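Right, I've been doing my own bread for a month now and I have Thoughts, so here's a thread for anyone who's been eyeing up a bag of strong flour and wondering.

1/ The starter. Mine took 11 days to do anything at all. Everything online said a week. By day eight it smelled like nail varnish and I very nearly binned it. Kept feeding it, went to work, came home and it had climbed out of the jar and down the side of the toaster. So proud!

2/ Flour. I started on supermarket stuff and it was fine, it really was. Then my sister brought me a bag of Tiltasia wholemeal and the dough drank water like it had run a marathon. If you swap flours, hold a bit of the water back. I didn't, and spent an evening scraping soup off the worktop with a bank card.

3/ My oven lies. I set it to 195 for the seeded tin loaf and the bottom came out like a pale sponge. Bought a cheap thermometer to hang off the shelf and it was a full 30 degrees under. All those sad Victoria sponges, explained. (Sorry to everyone who ate one.)

4/ Overnight in the fridge is the one for me. Mix after tea, fold it a few times in front of the telly, lid on, bed. I bake at some point before lunch and the crust is miles better than the same-day ones.

5/ Scoring! Still rubbish at it. I was going for a wheat pattern in January and got something like a tyre track. Tasted lovely.

6/ Next up is fruit loaf, the sticky sort my nan used to cut thick and toast on one side only. I've found three recipes and they disagree about everything, including whether to soak the raisins in tea. One of them mashes a banana into the dough, and the one in the basket is still a bit green near the ends, so that version can wait until it's gone properly spotty. Tea-soaked raisins first, then. Will report back.
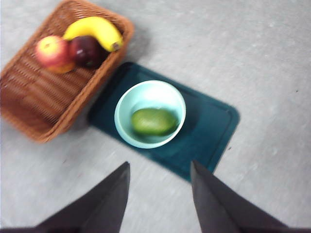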